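Pagano 활자·지류 아카이브 참여자 모집 공고
소장 인쇄물 정리 및 목록 작성 작업

Pagano 활자·지류 아카이브는 폐업한 Curnard 인쇄소에서 인수한 상업 인쇄물의 정리와 목록 작성에 참여할 사람을 모집한다. 대상 자료는 포장지 견본, 상표지, 달력, 상자 뚜껑용 도판, 교정쇄, 인쇄 지시서이며, 대부분 개별 등록이 되어 있지 않다. 본 공고는 작업 내용, 자격, 조건, 지원 방법을 정한 것으로, 지원 전에 전문을 읽을 것을 권한다.

1. 사업 개요

Curnard 인쇄소의 자료는 작업장 폐쇄 당시의 보관 순서대로 상자에 담겨 인수되었다. 원질서는 부분적으로만 남아 있다. 거래처별로 묶인 봉투가 있는 반면, 판형이나 용지 규격만을 기준으로 섞어 둔 묶음도 있다. 정리의 기본 원칙은 남아 있는 질서를 기록한 뒤 물리적 재배치를 하는 것이며, 기록 없이 묶음을 풀어서는 안 된다.

사업은 두 단계로 진행된다. 첫 단계에서는 상자 단위의 개요 조사를 하고, 둘째 단계에서는 선별된 묶음에 대해 건 단위 목록을 작성한다. 이번에 모집하는 참여자는 둘째 단계에 투입된다. 개요 조사는 아카이브 직원이 1월에 완료하였고 그 결과표는 선발자에게 교육 첫날 배부한다.

2. 모집 인원 및 구분

가. 목록 작성 참여자: 7명
나. 예비 인원: 결원 발생 시 면접 순위에 따라 별도 연락

목록 작성 참여자는 모두 같은 조건으로 참여하며, 내부에서 직급을 나누지 않는다. 단, 외국어 인쇄물이 많은 묶음은 해당 언어를 읽을 수 있는 참여자에게 우선 배정한다.

3. 작업 내용

가. 묶음의 개봉 전 상태 기록. 끈, 봉투, 띠지, 겉면의 필기를 모두 옮겨 적는다. 판독이 어려운 글자는 추정하여 채우지 않고 판독 불가로 표시한다.

나. 건 단위 등록. 등록 항목은 자료 유형, 세로와 가로 치수, 용지 종류, 인쇄 방식, 색도 수, 본문 언어, 발주처, 제작 연도, 손상 유형이다. 인쇄 방식은 확대경으로 망점과 잉크 가장자리를 확인한 뒤 기입한다. 석판, 볼록판, 오프셋의 구분이 서지 않으면 상위 용어인 평판 또는 볼록판으로만 적고 비고란에 근거를 남긴다.

다. 주제어 부여. 자체 통제 어휘집을 사용한다. 어휘집에 없는 주제어가 필요할 때는 임의로 만들지 않고 신청서를 제출한다. 신청된 용어는 매주 목요일에 일괄 검토한다.

라. 표면 청소. 부드러운 붓과 가루 지우개만 쓴다. 접착테이프 제거, 평탄화, 찢긴 부분의 접합은 보존 담당자의 업무이며 참여자가 시도해서는 안 된다.

마. 재포장. 중성지 폴더와 보존 상자를 사용하고, 폴더 앞면 오른쪽 위에 연필로 등록 번호를 적는다. 볼펜과 형광펜은 작업실 반입을 금한다.

하루 처리량은 정하지 않는다. 같은 묶음 안에서도 자료의 상태 차이가 크므로, 등록 건수를 참여자 평가의 기준으로 삼지 않는다.
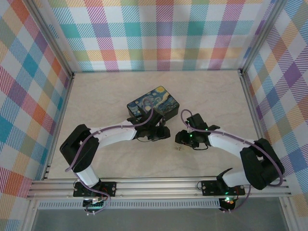 바. 교차 검토. 작성된 기록은 다른 참여자가 한 번, 직원이 한 번 검토한다. 검토자는 기록을 직접 고치지 않고 의견란에 적으며, 수정은 원작성자가 한다. 의견이 일치하지 않는 항목은 직원이 최종 판단하고 판단 근거를 기록에 덧붙인다.

4. 명화 복제 도판의 처리

인수 자료에는 회화를 복제한 상업 도판이 포함되어 있다. 이 유형은 원화의 작가명과 복제물의 제작자명이 혼동되기 쉬우므로 다음과 같이 처리한다.

원화의 작가와 제목은 주제 항목에 기입한다. 제작자 항목에는 인쇄소, 발주처, 제판자 등 해당 인쇄물의 제작에 관여한 주체만 적는다. 원화를 자르거나 색을 바꾸거나 글자를 얹은 도판은 변형 여부 항목에 표시하고 변형의 종류를 서술한다. 원화를 특정할 수 없으면 제목을 추정하지 않고 풍경, 정물, 인물 등의 일반어만 쓴다.

반복 무늬 포장지는 무늬의 최소 반복 단위를 측정하여 기입한다. 격자무늬와 줄무늬는 어휘집에서 별개의 용어로 되어 있으며, 줄이 교차하여 사각형을 이루는 경우에만 격자무늬를 부여한다. 색명은 표준 색표와 대조하여 적고, 변색이 의심되면 접힌 안쪽 면의 색을 함께 기록한다.

5. 지원 자격

필수 요건은 다음과 같다.
가. 만 18세 이상일 것
나. 한국어로 기술문을 정확히 작성할 수 있을 것
다. 표 계산 프로그램에서 정렬, 필터, 자료 유효성 검사를 사용할 수 있을 것
라. 교육 일정 전체에 참석할 수 있을 것

우대 요건은 다음과 같다.
가. 기록관리학, 문헌정보학, 인쇄학, 미술사, 지류 보존 분야의 수학 또는 실무 경험
나. 인쇄소 또는 제판소 근무 경험
다. 독일어, 프랑스어, 일본어 가운데 하나 이상의 독해 능력
라. 한자 필기체 판독 경험

학력과 전공은 제한하지 않는다. 종이 먼지나 곰팡이에 과민 반응이 있는 사람은 지원서에 그 사실을 적어야 한다. 기재 사실만으로 불합격 처리하지 않으며, 배정 묶음을 조정하는 데 사용한다.

6. 참여 조건

가. 기간: 교육 시작일부터 22주
나. 시간: 주 2회, 회당 4시간. 요일은 선발 후 조사하여 배정한다.
다. 장소: Ondbridge 별관 지류 작업실
라. 참여비: 회차별로 지급하며 금액은 면접 안내문에 기재한다. 교육 회차도 지급 대상에 포함한다.
마. 제공 물품: 작업복, 니트릴 장갑, 방진 마스크, 확대경, 연필
바. 보험: 작업 기간 중 상해 보험에 아카이브 부담으로 가입한다.

결석은 전날 정오까지 알려야 한다. 사전 통지 없이 세 차례 결석하면 참여를 종료하고 예비 인원으로 대체한다. 참여자가 중도에 그만두고자 할 때는 작성 중인 묶음의 기록을 마무리하거나 인계서를 작성해야 한다.

7. 교육

교육은 3회로 구성한다. 1회차는 취급 원칙과 작업실 안전, 2회차는 인쇄 방식의 식별, 3회차는 등록 양식과 통제 어휘집의 사용이다. 3회차 끝에 연습용 자료로 시험 등록을 하고, 오류 항목에 대해서는 개별 설명을 한다. 시험 등록의 결과는 선발에 영향을 주지 않는다.

교재는 아카이브가 발행한 「Peltow 상업 인쇄물 기술 지침」 개정판을 쓴다. 전체 99쪽이며 선발자에게 인쇄본을 지급한다. 초판과는 치수 기입 순서가 다르므로 초판을 가지고 있는 사람도 개정판을 사용해야 한다.

8. 기록의 권리와 이용

작성된 목록 기록은 아카이브에 귀속되며, 열람용 목록에는 참여자의 성명을 작성자로 표시한다. 표시를 원하지 않는 사람은 참여 동의서에서 선택할 수 있다. 작업 중 자료 촬영은 등록용 촬영에 한하며, 개인 기기로 촬영한 사진의 보관과 게시를 금한다. 거래 장부와 지시서에 나오는 개인의 주소 및 연락처는 목록에 옮기지 않는다.

9. 지원 방법

제출 서류는 지원서와 기술문 표본이다. 지원서 양식은 별관 접수대에서 받을 수 있다. 기술문 표본은 본인이 소장한 인쇄물 한 점을 골라 A4 한 장 이내로 작성한다. 자료의 가치나 감상은 쓰지 않으며, 측정하거나 눈으로 확인할 수 있는 사항과 그 확인 방법을 쓴다. 인쇄물의 원본은 제출하지 않는다.

서류는 공고일부터 21일 동안 접수하며, 우편과 방문 접수가 모두 가능하다. 우편은 마감일 도착분까지 인정한다. 제출된 서류는 선발 종료 후 파기하며, 반환을 원하는 사람은 반송용 봉투를 동봉해야 한다.

10. 선발 절차

서류 심사에서는 기술문 표본의 정확성, 용어의 일관성, 불확실한 사항의 표기 방식을 본다. 면접은 30분 이내이며 실물 자료 두 점의 간단한 기술을 포함한다. 필기구와 확대경은 현장에서 제공한다. 결과는 합격 여부와 관계없이 모든 면접 응시자에게 서면으로 통지한다.

공고일: 2024-04-04
Pagano 활자·지류 아카이브 정리실

댓글 4

종이결
기술문 표본에 쓰는 인쇄물은 연도를 모르는 것도 되나요? 집에 있는 성냥갑 상표로 하려고 합니다.

정리실
가능합니다. 제작 연도 항목에 미상으로 적고, 연도를 좁힐 수 있는 근거가 있으면 비고에 쓰시면 됩니다.

moonprint
주 2회를 하루에 몰아서 8시간 하는 것도 가능한지 궁금합니다. 거리가 멀어서요.

정리실
작업실 운영 시간 때문에 하루 두 회차 배정은 하지 않습니다. 연이은 이틀로는 배정할 수 있으니 지원서의 희망 사항란에 적어 주십시오.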